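Publikationen > Zeltell > Arbeitsberichte > Abschnitt 5

Start Projekte Berichte Daten Kontakt

5 Einrichtung und Wartung der Zelle Trurnska

5.1 Aufbau
Ein Arm, ein Tisch, seitliche Montage. Die Basis steht rechts, gegriffen wird quer über die Platte nach links hinten. Zielablage ist die grüne Kunststoffschale, Lage im Tischkoordinatensystem fest eingetragen. Wer sie verschiebt, muss neu einmessen. Die übrigen Gegenstände (Haushaltskram, Trauben, Becher, Schwamm, Besteck) dürfen innerhalb der Platte frei liegen, die Ansteuerung über Futa rechnet ohnehin mit wechselnden Anordnungen.

Nullpunktabgleich vor jeder Messreihe, Dauer rund 8 Minuten. Ablauf: Arm in Ruhelage, Bremsen lösen, Achsen einzeln auf Referenz, danach Greifer senkrecht über den Tisch und Höhe prüfen. Weicht die Höhe um mehr als 5 mm ab, wird die Reihe nicht gestartet. Stand der hier beschriebenen Konfiguration: 13.3.22. 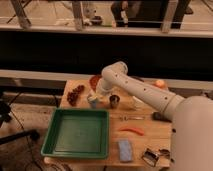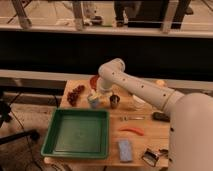 Abb. 5: Zelle Trurnska, zwei Aufnahmen. Greifer nach unten gerichtet im hinteren Tischbereich, grüne Schale leer, links das schwarze Stativ.

5.2 Wartung
Wartungsintervall zunächst nach Betriebsstunden, später nach Greifzyklen. Grund: lange Standzeiten zwischen den Reihen, Stunden sagten wenig aus. Erster ungeplanter Halt nach 1.841 Zyklen, Fehlermeldung am Handgelenk. Ursache war ein lockerer Stecker, kein Lagerschaden wie anfangs vermuted. Stecker ersetzt, Zugentlastung nachgerüstet, seitdem 686 weitere Zyklen ohne Meldung.

Greiferbacken: Reinigung mit Isopropanol nach jeder Reihe mit Lebensmitteln. Fruchtsaft auf den Backen verfälscht die Reibwerte, bei glatten Bechern deutlich. Backen werden paarweise getauscht, nie einzeln. Bezug über Brekke, Lieferzeit schwankend, daher ein Satz auf Vorrat.

Tischverschraubung alle zwei Wochen nachziehen. Kam im Mai zu kurz, die Drift in Reihe 8 geht vermutlich darauf zurück (vgl. Abschnitt 6). Die betroffenen Läufe sind in den Daten markiert, nicht gelöscht. Offen ist noch, ob die Schale selber verschraubt werden soll. Dagegen spricht der Platz vorne am Tisch, dafür die einfachere Einmessung. Für die nächste Reihe bleibt sie lose, Position wird davor und danach kontroliert.

© Zeltell | Kontakt | Nach oben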